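Stories > Short Fiction > Acceptance Test

Acceptance Test

1. Terms

The contract between Wedano and the Staretti feed store ran to 46 pages. The part that mattered was in Annex 4, where a transfer was defined as the movement of one portion of dry pellets from a small cup into a larger vessel, with no human hand touching either. The system would be accepted after 100 transfers. The annex did not say whether they had to be consecutive.

Jeptoo Kashindye had been hired to settle that, among other things. She was an inspector of scales by training. She arrived at the workshop on October 11, 2019, with a folding stool, a pad of ruled paper and a balance in a padded case.

Tirner met her at the door. He had written the control software and had slept poorly.

"You'll want the log files," he said.

"I'll want to sit where I can see the table," she said.

2. Method

The procedure was dull, and she approved of that. An arm picked up the small cup, carried it over the larger vessel, rotated its wrist and waited for the pellets to stop falling. The wait had been set by Mwakyusa, the mechanical engineer, who had found that pellets kept dropping after one would expect them to finish. Tirner wanted it shortened. They had argued over it since May.

Kashindye weighed the portion before each transfer and again after it. She wrote both figures in pencil. When a pellet landed on the black cloth she picked it up with tweezers, weighed it and entered it in a third column, which she headed "Elsewhere."

"A person would spill more than that," Tirner said.

"Has a person been weighed?"

He admitted that no person had. She asked him to pour one portion by hand. He did it in two seconds, looking at her the whole time, and the third column stayed blank. She wrote that down as well, on a separate sheet.

Toward evening the arm paused above the vessel and did not rotate. The screen reported error 1024. Mwakyusa looked it up and said it meant the wrist was uncertain of its own angle.

"Is it wrong about the angle?"

"No. It's at the right angle. It doesn't trust the reading."

She considered whether this was a failed transfer or an unfinished one. The annex was silent. She moved her stool closer to the table and waited, and Tirner, who had reached for the reset switch, put his hand back in his pocket.

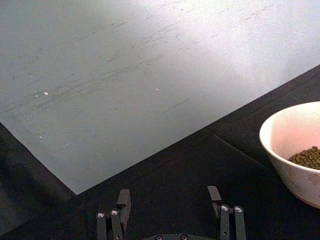
Wrist view, with the pellet bowl at right.

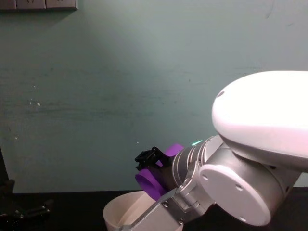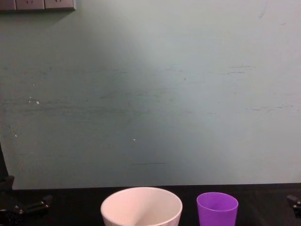
The two cups, white and purple. 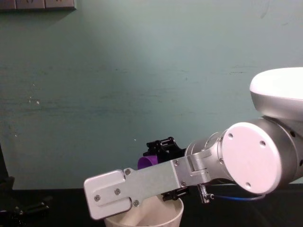 Arm over the white cup, with the purple piece held in the gripper.

3. Findings

The wrist moved after a while. Kashindye weighed what had to be weighed and entered it in the ordinary column — with the waiting time beside it, in brackets.

Her report to Staretti was one page long. It stated that the machine could pour pellets, that it took longer than Tirner, and that Annex 4 should be amended to say what was meant by a hundred. She recommended keeping Mwakyusa's wait.

Tirner read it standing up. He asked whether that was a pass.

"It's a measurement," she said, and went back for the tweezers, which she had left on the cloth.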